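How to check a token before you buy it

By Florencia Sosa

Many people write to me after they lost money in a new coin, and almost always the warning signs were public. I use the same steps each time, and they need no technical knowledge.

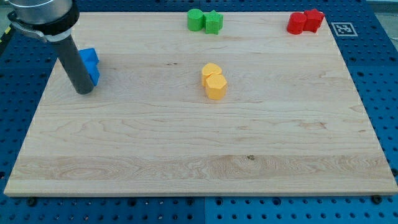

Let us take a token named Kukora, sold through the exchange Pluna.

1. Find the contract address on the project's own website. Copy it from there and never from a chat group, where copies with the same name are common.

2. Paste the address in a block explorer and open the list of holders. If one wallet that is not an exchange or a locked contract has more than 25 percent of the supply, I stop.

3. Look at the liquidity lock. You want to see the end date and the share that is locked. Less than 50 percent is too little for me.

4. Search the names of the team together with the words "complaint" and "court". Read also the second page of results.

5. Buy a very small amount and try to sell it the same day. Some contracts permit only buying.

6. Read the withdrawal rules of the exchange. Pluna asks for a minimum of 1,000 tokens, so a small buyer can wait a long time.

Keep screenshots of every step, with the date visible. If you must make a report to the police or to your bank later, they will ask for them.

We use cookies to improve your visit to Trirkudside. Accept | Manage settings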